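Giving an Old Workstation a Memory Upgrade
Posted 2018-03-30 by Tolera Gebreyes

I love these old metal towers! They're heavy, they're plain, and they come apart so nicely that a memory upgrade is a great first project, even if you've never had the side off a computer before.
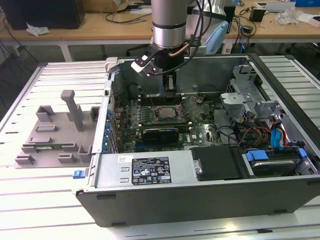

Start by shutting down fully and pulling the power cord, then hold the power button in for 5 seconds. Lay the tower on its side on a solid table with plenty of elbow room, and take the side panel off. Touch bare metal on the chassis before you reach in (I do it again every time I come back from getting coffee).

Find the memory slots on the motherboard. If cables are looped in front of them, nudge them aside gently and leave them plugged in.

Open the clips at the ends of the slot and lift the old stick straight up by its edges. Now look at the notch on the new one. Line it up with the key in the slot, set the stick in, and press evenly on both ends until the clips close. It takes more of a push than you'd expect, and that click is so satisfying!

Fitting two sticks? Check the manual for which slots to pair. I put 8 GB in my Telis last November and it felt like a new machine.

Panel on, cord in, power up, and check the memory total in the setup screen. If it's short, unplug and reseat the sticks.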